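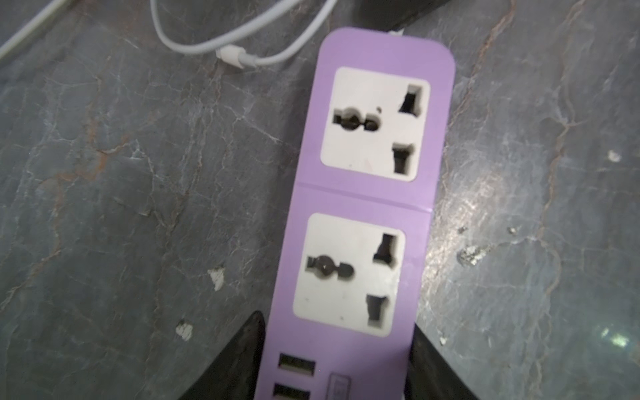 A two-socket power strip in lavender purple.

Skekport Railway Museum to Star in "The Jererwood Line" as Filming Begins on Historic Track

SKEKPORT, 9th June - Cameras are rolling at the Skekport Railway Museum, where Driltimcombe Pictures has started work on its new feature film, "The Jererwood Line." The period drama follows two sisters who take over a failing branch railroad after their father's death, and almost all of its outdoor scenes will be shot on the museum's own track.

We could not be happier to be making this movie here! The art department spent the spring repainting the depot, rebuilding the ticket office and laying a new wooden platform, and the place looks wonderful. The museum's restored steam engine, No. 869, has a leading part. She pulls the mail train in the opening scene and she is in the story right up to the last reel.

The shoot will last 94 days, with a break in the middle while the leaves turn. Local people have signed up in big numbers to play passengers, porters and mill hands, and over 9 households have lent furniture, luggage and kitchen things from the right years. The town band will be seen (and heard!) in the wedding sequence.

Every scene with a moving train is run by the museum's own licensed crew. The line is closed to all other traffic on those days, and cast and crew get a track safety talk each morning before anyone steps past the depot gate.

Museum visitors are still welcome during the shoot. The engine shed and the model room will keep their normal hours, and the gift shop will move to the freight house. The platform and the footbridge will be closed until the crew leaves in October. Main Street parking is not affected, apart from the 2 spaces nearest the depot.

Music for the film will be recorded at the Ostrowski Theater, which still has its first pipe organ. A free screening for Skekport residents is planned there once the movie is finished - details will be posted at the museum and in the theater lobby.

Media requests, including set visits, should go to the Driltimcombe Pictures production office at the Skekport freight house.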